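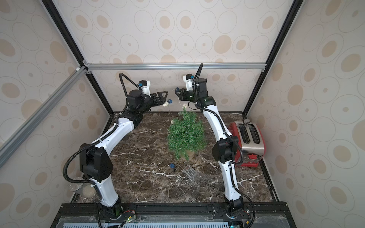

Foto: arquivo da bancada, Sernholm

Setembro

Cheguei antes das sete e a cabine já estava ligada. Quem fechou ontem deixou os dois braços no programa dos enfeites, aquele em que as duas pinças se encontram por cima da plantinha artificial com as bolinhas penduradas na linha. Fiquei um tempo olhando antes de tirar o casaco. Depois fui fazer café.

Faz quase um ano que a Sernholm montou a cabine no fundo da sala de acabamento e ainda escrevo sobre isso aqui como se fosse novidade. Acho que é porque o trabalho muda um pouco a cada mês e eu só percebo quando releio. Em março eu ainda amarrava enfeite à mão o turno inteiro. Agora amarro de manhã, quando amarro, e passo o resto do dia mostrando para os braços como se faz, ou conferindo o que eles fizeram.

Hoje o lote era da Zawadzka, 1164 peças, arranjos de mesa com a planta pequena de vaso claro. Desses, 892 ficaram na bancada manual e o restante ficou separado para a cabine. A divisão vem pronta do planejamento. No começo a gente discutia a divisão, hoje ninguém discute, cada um olha a folha e vai para o seu lugar.

O problema continua sendo a linha. A bola trançada não dá trabalho, é grande e a pinça fecha em cima dela sem estragar. A flor azul é outra história. É miúda, escorrega, e se o dedo da pinça pega um pouco de lado ela gira e a linha enrola. De manhã passei duas horas só nisso. Levo o braço da direita até a peça, fecho, subo, espero parar de balançar, trago o da esquerda. Se o da esquerda chega antes da hora, tudo balança de novo. Eu faço isso com as mãos sem pensar e não sei explicar como. Tive que prestar atenção nos meus próprios dedos na bancada para entender que eu encosto o mindinho na linha para ela parar. Os braços não têm mindinho. Tem que esperar.

Anotei isso na folha de observações: "aguardar a peça parar antes da aproximação". Na semana passada escrevi quase a mesma coisa com outras palavras. Vou parar de escrever e falar direto com o pessoal da Nurnance quando vierem.

A torradeira vermelha continua no canto de trás da cabine. É de outro exercício, o da tarde, e dá preguiça tirar e pôr de volta. O braço da direita passa com o cotovelo na frente dela. Também ficou uma flor azul solta no mármore, na frente do vaso, e a caixinha transparente, que eu perco toda hora porque some nos veios da pedra. Já pedi uma caixa de cor. Vou pedir de novo.

No almoço a conversa foi sobre o turno da noite. Parece que a Dosedau, que tem uma cabine igual, ou quase igual, acabou com o turno da noite no acabamento e passou todo mundo para o dia. Uns acham bom, quem tem filho pequeno acha ótimo. Quem vivia do adicional noturno não acha. Eu fiz noite durante seis anos e não sinto falta, mas o adicional pagou a minha geladeira e metade do telhado, então entendo os dois lados. Aqui por enquanto não falaram nada. Perguntei à chefia no corredor e a resposta foi que não há decisão. Acredito que não haja mesmo, mas a pergunta também não pareceu surpreender.

O que mudou de verdade para mim foi o corpo. As mãos doem menos. Antes eu chegava em casa e não abria pote de vidro, e no inverno o polegar travava. Agora o que cansa é a vista e a nuca, de ficar de pé na frente da cabine acompanhando as pontas. No fim da tarde fecho os olhos no ônibus e vejo as bolinhas balançando, e também os círculos do papel de parede, que são muitos.

Mudou também o barulho. Na bancada manual a gente fala o tempo todo, de novela, de remédio, de preço. Na cabine eu fico sozinha e falo pouco. Pedi para virarem a minha cadeira de modo que eu ouça as colegas, e viraram. Ajudou um pouco. Elas dizem que fui promovida. Na carteira o cargo é o mesmo e o salário subiu 200 por mês, que eu aceitei sem reclamar, mas também não é promoção.

À tarde entrou a moça nova, que nunca amarrou enfeite na vida. Foi direto para a cabine aprender comigo. Aprende rápido, mexe nos comandos melhor do que eu. Só que quando a peça sai torta ela não vê. Eu vejo de longe, porque refiz muita peça torta. Levei a moça para a bancada e fiz amarrar uns enfeites à mão, com as outras olhando. Saiu feio e ela riu. Quero que ela fique uma semana na bancada antes de voltar para a cabine. Pedi isso por escrito. Se não fizer assim, daqui a uns anos não sobra quem saiba dizer se está certo – e os braços também não vão dizer.

Às quatro paramos para limpar. Achei a bola bege felpuda encostada no prato de metal, lá no canto esquerdo, atrás da base do braço. Deixei onde estava, amanhã alguém usa.

Fechamos o lote manual inteiro. O da cabine ficou para amanhã, faltou pouco. Na folha pus o motivo, linha enrolada, e o horário de cada parada. A chefia gosta dos horários.

Em casa, sopa de ontem. Liguei para a minha irmã e ela perguntou se o robô já tinha tomado o meu lugar. Ela pergunta toda vez. Falei que hoje ele ficou boa parte da manhã esperando uma flor parar de balançar, e que eu fiquei esperando junto.

Amanhã levar: óculos de perto, a blusa cinza, o papel do dentista para o RH.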